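Cell 3 upkeep and repair – progress report to Lalmont
January 17, 2025
Prepared by Raquel Neves

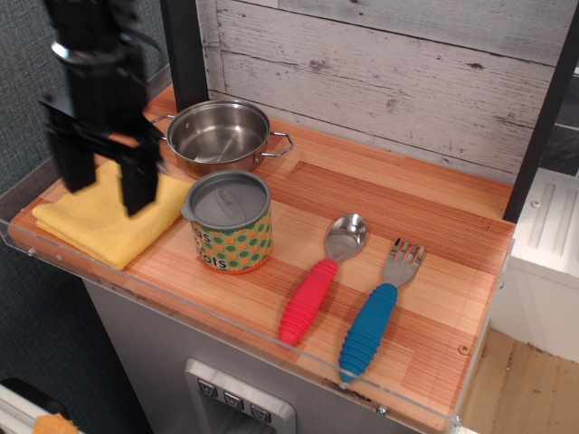
The short version is that the cell runs again, and I'm less sure than the last report was that it will stay that way. In November we told you the grip faults were down to worn finger pads. Henrique Fonseca replaced both pads and the faults came back after 104 cycles. I don't think the pads were ever the problem.

Henrique then took the wrist joint apart and found the mounting bolts under their rated torque. He tightened them, redid the zero position and ran 300 cycles on the towel fold and pick with no dropped grips. That sounds good. It is also one task, with one operator watching, and I would not call it proof.

Rusis, who sold us the gripper, say it needs service every 1,000 cycles. Our log doesn't support that. Until we know more we are checking bolt torque and finger alignment at the start of each shift, which takes up to 3 minutes.

Still open:
Cable strain at the wrist. Frade quoted for a longer cable, and we haven't ordered it.
Drift in the zero position after a power cut. Cause unknown.
The Tudunora monitoring software. It flagged none of the November faults, and I see no case for renewing it on the current terms.

We are not asking for more money this period. I would like to move the unspent travel budget to spare parts – mainly a second wrist mount – and need your approval in writing before Henrique places the order.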